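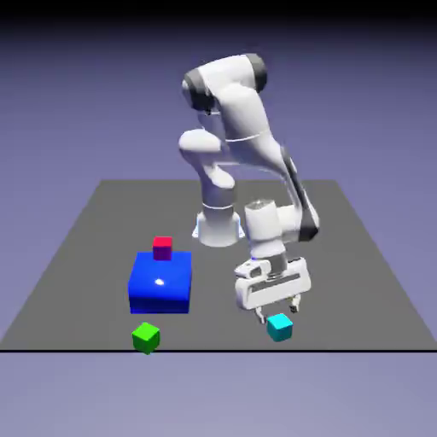
Figure 2. Rendered view of the arm on its gray base platform.

4.3 Edge retention of folding knives in household use

Category: Knives & Hand Tools > Care and Maintenance
3 min read

The knives in the Dovstead group were carried by their owners from March onward and used for whatever came up. Most of the entries in the use diaries are for opening parcels, cutting twine and trimming plants. Food came a distant fourth. Owners were asked not to sharpen the blade themselves and to keep it out of the dishwasher, and two of them did both anyway. Their knives are left out of the results below.

Across the whole group the diaries record 1,023 separate cutting jobs. Cardboard did the most damage. A blade used mainly on boxes lost its ability to slice thin paper well before one used mainly on rope, even where the rope user made more cuts. We did not find the same gap between plain and partly serrated blades, although the serrated part was harder to judge with the paper test and the scores given for it varied between readers.

Knives with a Morkitar liner lock came back with more grit in the pivot than the slip joints. Grit made the blade stiff to open but had no clear effect on the edge. A drop of light oil and a wipe with a cotton cloth cleared it in all cases. Işık (see Section 2) reports stiffness of the same kind in knives carried loose in a work pocket and suggests a belt pouch. We have no data on pouches.

Edges were checked by hand at Ferthorpe by Mabli Morris, who was not told which diary went with which knife. Each blade was tried on paper up to three times and the middle score was kept. Blades with visible chips were set aside and are treated in Section 4.4, together with the broken tips.

Contact | Copyright 2018 Ferthorpe | Back to top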